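Clakine Community Help > Email and Accounts > Privacy

Does Plimstead Mail read my messages to pick ads, and can I make it stop?

Posted by Frauke Weidemann, 5th April

Hello everyone, and thank you in advance for your patience, because I tend to go on a bit. I have had a Plimstead Mail address for longer than I care to admit. It's the free kind, with the ads down the right side, and I never minded those much. They were for shoes and cruises and I'm fine with shoes and cruises.

What has changed is that the ads seem to know things. My sister wrote to me (she uses a different provider altogether) about a hip operation she is thinking of having, and by the next morning I was being shown walking frames and a recovery clinic two towns over. I had not searched for any of that. I hadn't even answered her yet! Then my nephew wrote about a used boat and of course in came the boat insurance.

So I went and read the privacy policy, all of it, with a pot of tea beside me. There is a section headed "Content and Relevance" that says the company "may analyze communications content, including incoming content, to deliver relevant features." I read that sentence over and over and I still can't tell whether it means the ads or the spam filter or both.

My real worry is that my sister never agreed to anything. She doesn't have an account with Plimstead. I clicked a box at some point, so I suppose that's on me, but she didn't click anything, and her letters are getting scanned the same as mine. Is that allowed? And is there a switch somewhere that I have missed? I have 2,043 messages in my inbox and would rather not move them all if I don't have to, but I will if I must.

I am on the website in a regular browser, if that matters, and I also have the app on my phone.
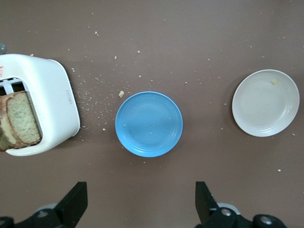

Parviz Tehrani wrote back that there is a switch, though they have tucked it away pretty well, and that it only does part of what you'd hope. His full reply follows.

Hi Frauke, welcome, and please don't worry about the length, I'm the same way and the moderators have mostly given up on me.

First, the switch. On the website, open Settings, then go to Your Account, then scroll all the way down past the signature and vacation reply stuff to a gray link that says Ad Preferences. It opens in a new tab, and if your browser blocks new tabs it will look like nothing happened. In there you'll find 2 separate boxes. One is "Use my activity on other sites" and the other is "Use mail content to improve relevance." Uncheck both and press Save at the top of the page. There's no Save at the bottom, and if you close the tab without pressing the one on top your changes are gone. I did that myself and went months thinking I was opted out.

Then do it again in the phone app. You would think one account means one setting, but when I checked mine the app was still on after I'd turned the website off. In the app it's under the little person icon, then Privacy, then Relevance.

Now for the part you may not like as much. Unchecking the mail box stops them from using the content to choose your ads, or so the help page says. It doesn't stop the scanning itself. Incoming mail still gets run through their system to catch spam and viruses, and pretty much every provider does that, so moving wouldn't change it. I make my peace with that kind, personally. A machine checking for a nasty attachment feels different to me from a machine taking notes on somebody's hip.

Give it a while, too. The help page says changes can take up to 96 hours. Mine took longer than that, and the old ads for garden sheds kept hanging on like a houseguest.

As for whether it's allowed when the sender never signed anything, you have put your finger on the question people argue over. Some places have laws that want everyone in a conversation to agree before a third party listens in, and some only want one person to agree. Whether scanning an email counts as listening in is something lawyers get paid to disagree about. I'm not one, so please don't take my word for any of it. Your state attorney general's office should have a consumer page with a complaint form, and filling it out won't hurt anything.

One more thing, and then I'll let you go. I can't promise the hip ads came from the email. If your sister looked up clinics while she was visiting and using your wifi, or if the two of you share a tablet, ads can follow that around as well. It's worth asking her. It might still be the mail, I just wouldn't want you to rule the other thing out.

If you do decide to leave, you don't have to move all your old messages in one go. I opened a Barkness account (it's a paid one, so no ads), set Plimstead to forward everything there, and told people the new address as they wrote to me. Just keep in mind that forwarded mail still passes through Plimstead first, so it only really helps once your sister is writing to the new address directly.

Best of luck, and let us know how you get on.

ham_radio_grandpa wrote:

just get an ad blocker. problem solved

Frauke Weidemann replied:

Thank you both! Parviz, you were right about the gray link, I had scrolled past it more than once. Both boxes were checked. I have unchecked them, pressed Save at the top, and done the phone as well, where the wording was a little different from yours (mine says "Personalization" and not "Relevance") but it was in the same place.

I asked my sister about the wifi and she did look at some clinics when she stayed with us in September, but that's a long time ago now and she says she used her own phone. So I don't know what to think.

I appreciate the ad blocker suggestion, and I may well put one in, but wouldn't that only hide the ads? It's the reading I object to more than the walking frames.

I'm going to fill out the complaint form this evening, and I'll look into Barkness too. Does anyone know whether they let you bring your address book over, or do I have to type everybody in by hand?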